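Duvside launches the Ramalho, a bathroom cabinet for people who own too many bottles

Letbridge, Wednesday, September 30, 2020

Hello from the workshop! I'm Fadwa Ghoneim, I started Duvside, and I write our press releases myself, so please forgive me if this one wanders a bit. We have a new product. It's called the Ramalho, it's a mirror cabinet with open shelves down one side, and it goes on sale today through our own shop in Letbridge and on our website.

I've wanted to make this cabinet for years. Our first range was all floor units, big solid things with drawers, and people were very kind about them, but the same moan kept coming back to me. Where do I put the stuff I use every single day? A drawer is lovely for spare soap and the hairdryer. It's hopeless for a hand lotion you reach for with your eyes half shut at six in the morning.

So in July we asked our customers to tell us what was sitting on the edge of their basin. We had 800 replies (thank you, all of you, I read every one over two very long weekends) and the lists were wonderful. Toothpaste, face cream, contact lens pots, a child's plastic whale, one pair of garden secateurs. Most people said they'd like it all up off the basin but still where they could grab it, and plenty of them said they were sick of opening a mirror door with soapy fingers and leaving prints on it.

The Ramalho is our answer. The everyday things go on three open tiers at the left, and the mirror sits next to them in a thick white frame. We went round and round on that frame. Tincuța Lazăr, our designer, drew a very thin one first, and it was elegant on paper, but once we had it up against a pale grey wall it looked a bit lost. She came back with the chunky version and I loved it straight away. The bottom edge comes forward from the wall a little, which gives you a soft line of shadow underneath, and I think it makes the whole cabinet look more like a piece of furniture.
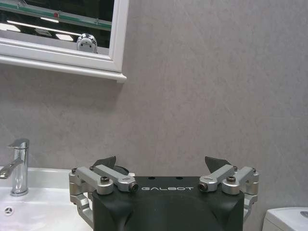 The white mirror frame against grey stone-look wall panels.

Those panels are by our friends at Fotasano, by the way, and we'll be selling them alongside the cabinet from next month. They have a cloudy, veined look that I find very restful. If you've only got the budget to do one wall, do the one behind the basin. It's the wall you stare at while you're brushing your teeth, after all.

We've fitted a Ramalho in our own display bathroom in Letbridge, over a white vanity with a good deep oval bowl, and I'd much rather you came and had a poke about than took my word for it. Bring your own bottles! I mean it. Tall pump bottles are the thing that catches people out with bathroom shelves, and Tincuța spent ages on the spacing for exactly that. The bottom tier is meant for the pumps and the chunky bottles, the middle one is for tubes and little pots, and the top is for whatever you want out of the way of small hands.
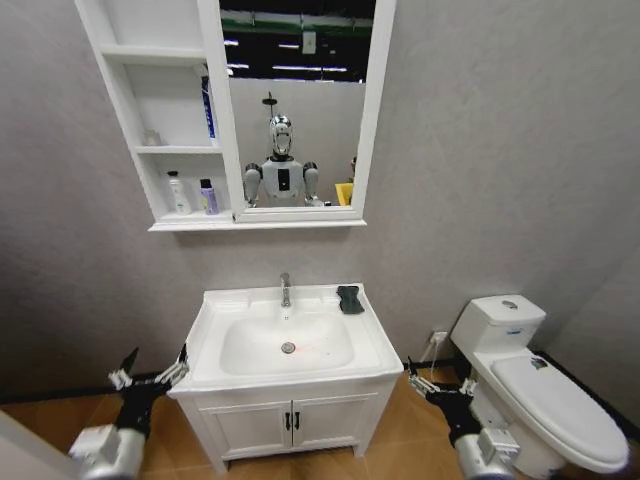
I should say something about keeping open shelves tidy, as it's the first question I get from anyone who visits. My own rule is that if I haven't picked a thing up in a week, it goes in the vanity underneath. That's the whole system. I do it on a Sunday evening with a cloth in one hand and it takes less time than boiling the kettle. Tubes are happiest standing on their caps, leaning on the side of the shelf, and I like to keep the heavier bottles low down so I'm not lifting them over the tap.

For cleaning, a damp cloth and a drop of washing-up liquid is plenty. Please don't use anything gritty on the white finish. If toothpaste has gone hard on the shelf, lay the wet cloth over it while you have your shower and it'll wipe away afterwards. The mirror just wants a dry cloth, and don't spray cleaner straight at the glass – spray the cloth, or it'll run down into the frame.

A word on fitting. The cabinet comes in one piece with a hanging rail and a paper template, and you'll want two people for the lifting bit. Before you drill anything, tape the template to the wall and live with it for a day. Have everyone in the house stand at the basin and look. Our family is all sorts of heights and we ended up moving ours down a touch, to the great relief of my mother, who'd been seeing only the top of her own hair. Leave room to get a hand round the tap as well, and check where your pipes run.

We're starting with a first batch of 1,000 cabinets, all in white. I know some of you will ask about other colours (Tincuța would do a dark green tomorrow if I let her) and we'll look at that in the new year once we've seen how this lot goes. Delivery takes 12 working days from when you order, and anyone who filled in our July survey gets 20 per cent off with the code we've emailed to them. If yours hasn't turned up, have a look in your junk folder first and then drop us a line.

The display bathroom is open whenever the shop is. We're keeping numbers down inside at the moment, so do ring ahead and we'll book you a slot, and we ask that you wear a face covering while you're in with us.

Journalists who'd like fitting instructions, a loan cabinet or a chat with me or Tincuța can get hold of us through the press page on the Duvside website. Tincuța prefers mornings. I'm good for any time after the school run, and I'm always happy to talk about shelves.

ENDS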